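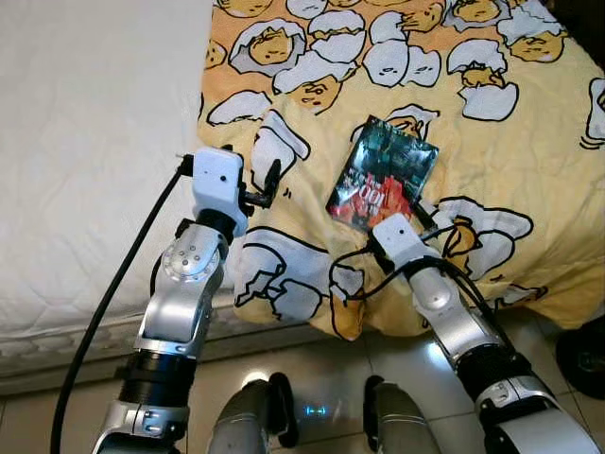
Yellow comforter with egg-character print, mattress uncovered at left.

Barasa Reading Room
Inspection checklist, fiction collection and shelving
Inspected by: Rosario Grasso
Reviewed by: Huia Pomare
Date: 3 Apr 2022

Scope: the main fiction room, the crime and mystery alcove, the returns area and the back store. The collection stands at nearly 2000 volumes, mostly hardcover and trade paperback. Children's books and the magazine rack are on a separate sheet.

Ratings: OK = no action. MONITOR = look again at the next inspection. ACTION = fix, with a name against it. N/A = does not apply.

SHELVING AND FIXINGS

Tall bays anchored to wall
OK. All brackets checked by hand. The bay nearest the window had a loose screw in January; it was replaced with a longer one and is tight.

Freestanding bays level and stable
ACTION (Grasso). The double-sided bay holding authors M to R rocks when pushed at shoulder height. One leveling foot is not touching the floor. Heavy omnibus editions moved to the bottom shelf for now. Do not refill the top shelf until the foot is adjusted.

Shelf pins seated, no mixed sizes
MONITOR. Two bays in the alcove use the older Elteck pins, which are slightly thinner than the ones we buy now. They hold, but they should not be mixed on the same shelf. One mixed shelf found and corrected during the inspection.

Shelf sag
OK in the main room. In the alcove, the shelf with the complete police procedurals bows at the center. It was measured against a straightedge and is no worse than last time. If any more volumes are added to that series, split it over two shelves.

Top-shelf overhang
OK. No books project past the shelf edge. Display stands have been taken off the top shelves as requested.

ACCESS AND WALKWAYS

Aisles clear
OK. Kick stools parked at bay ends.

Kick stools – casters retract under load
ACTION (Pomare). Of the five stools, one does not lock when stood on. Tagged and moved to the back store. Staff should not bring it back out because it happens to be closest.

Library ladder, rail and stops
N/A. Ladder removed. The rail is still in place and is not a hazard at its current height.

Chair condition, reading corner
OK. Seat webbing is worn on the green armchair but intact.

Floor covering
MONITOR. Carpet tile lifting at the alcove entrance. Taped down. The tape will not last through a busy month.

FIRE AND ELECTRICAL

Exit route from alcove unobstructed
OK.

Extinguisher tag in date, pin in place
OK. The sign above it is partly hidden by the new arrivals board. Board to be shifted to the left.

Reading lamps and cords
ACTION (Grasso). Four lamps inspected. One has a cord pinched under the leg of the side table, with a flat spot in the insulation. Unplugged and withdrawn. Replace the cord; tape is not an acceptable repair.

Paper stored near heaters
OK. Book club handouts were stacked on the baseboard heater cover at the last inspection and have been moved.

Power strip at the desk
OK. Scanner, printer and one lamp only. No kettle.

CONDITION OF THE COLLECTION

Mold or musty odor
MONITOR. Slight odor in the back store, strongest behind the donated boxes. No growth found on any board or text block opened. Boxes pulled away from the outside wall to let air through. The humidity reading was acceptable, but the meter is old and its last calibration is unknown.

Insects
OK. Traps replaced. A few booklice on the trap by the back door, in line with the season.

Loose or detached bindings
ACTION (Pomare). Several titles in the alcove have split at the hinge, all from heavy use. The long family saga in mass-market paperback has shed its final gathering, so a borrower would lose the solution to the mystery. Withdraw it until repaired or replaced. Mark the catalog record, as it has one hold against it.

Missing pages, spot check
OK. Checked on high-circulation titles only. A full page check of the collection is not practical and is not required by our procedure.

Jacket covers
OK. Nomcombe covers are holding up. On two older titles the film has turned cloudy and the spine lettering is hard to read, but this is cosmetic.

Stains and writing
MONITOR. One copy of a courtroom thriller has the culprit's name written in pencil on the contents page. Erased. The impression can still be read at an angle. Replace if a clean copy is donated.

RETURNS AND DONATIONS

Return bin lid and hinge
OK. Soft-close arm works. Bin liner intact.

Maximum fill line respected
ACTION (all desk staff). The bin was above the line on arrival. Overfilling bends boards at the bottom and makes the liner too heavy for one person to lift. Empty at opening and again at closing.

Donations held apart until checked
OK. The boxes have labels with the date received. The box marked Vurkesport turned out to hold sports annuals and one crime novel; annuals passed to the nonfiction shelf, novel awaiting inspection.

Lifting
MONITOR. Boxes are still being packed full with hardcovers. Use the small cartons for hardcover and keep the large ones for paperbacks.

SPINE LABELS AND CONTENT NOTICES

Genre stickers correct
OK with one comment. Psychological suspense and traditional mystery share the same sticker color, and readers have asked about it. A change of sticker is outside the scope of this checklist – raise it with the catalog group.

Content notices present where required
MONITOR. Notices are missing from a few titles dealing with harm to children. The list is with the desk. Notices go on the inside front cover only, worded without plot details. The draft notice for one title gave away the ending and has been sent back.

Series order labels
OK. Number labels on the long-running detective series match publication order. One reader prefers internal chronology. No change.

REVIEWER'S COMMENTS (Pomare)

Agree with the ratings except for the carpet tile, which I would move to ACTION. The alcove entrance is narrow and people walk through it with their eyes on a back cover. I have changed it on the master copy and put my own name against it.

The lamp cord and the kick stool are to be closed out before the next book club meeting. The rocking bay can wait for the correct foot, provided the top shelf stays empty. If the supplier only sells feet as a set, order the set and keep the spares in the desk drawer with the shelf pins.

Master copy filed at the desk. Signed off with open actions.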